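Inventory of the Upper Room
Dindwood Residence, Residents' Writing, September
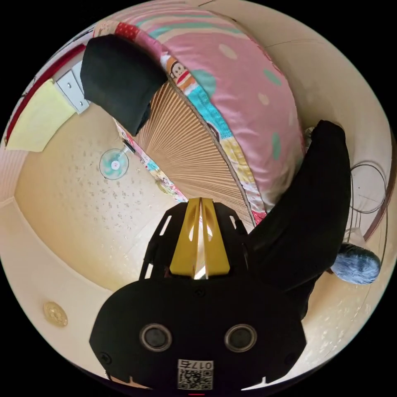 Page last changed: September, 4:15 p.m.

The Office of the Registrar requires that every room at Dindwood be entered in the household register before it passes to a new occupant. The entry for Room 12 was assigned to Ms. Khrystyna Vasylenko, who had held the position of assistant registrar for eight months and had until then recorded only linen cupboards.

She presented herself at nine in the morning with the prescribed form. The departing occupant, Mr. Yurii Bondarchuk, received her standing. He had been advised in writing that his presence was permitted but that his remarks would not form part of the record.

"Item one," said Ms. Vasylenko. "Cushion, large, pink, with dots. Patchwork border."

"With monkey," said Mr. Bondarchuk.

She consulted the schedule of approved descriptions. It provided for floral, striped, checked and plain. Under the general provisions, an officer who encountered a matter not covered by the schedule was to use the nearest available term. She looked for some time at the brown face and its white muzzle, and the face looked back at her with every appearance of goodwill.

"With monkey," she wrote.

Item two was a cushion in dark green. Item three was a folding fan, beige, pleated. Mr. Bondarchuk stated that it had belonged to his wife, Lesia, who had opened it at concerts whenever the second violins displeased her. The form contained a column for condition and a column for colour. Ms. Vasylenko entered "good" in the first and "beige" in the second, and found that she had left her pen resting on the paper long enough to make a blot.

Item four was a small blue desk fan, which hung where no desk could be of any use to it. The register distinguished between fans, electric, and fans, other, and for the first time in the history of the office both lines were to be completed for a single room. She remarked on this. Mr. Bondarchuk replied that in the hot months he had used the one and thought about the other.

The small gold ornament on the wall was the subject of a longer discussion. Fixtures remained with the residence; personal effects departed with the occupant. Mr. Bondarchuk could not say which it was. It had been there when he arrived, and he had polished it every week for 408 weeks. The regulations were silent on polishing. Ms. Vasylenko set the matter aside for the Registrar, Mr. Maksymiv, in whose tray such questions were known to grow old.

At noon she read the entry aloud, as procedure required, and asked whether he wished to lodge an objection. He asked to hear the first item again. She read it to him a second time, including the dots.

He signed on the line provided. Ms. Vasylenko countersigned, tore off the yellow copy and gave it to him. He folded it in narrow pleats, one over the other, and put it in his breast pocket before he went down to see about the boxes.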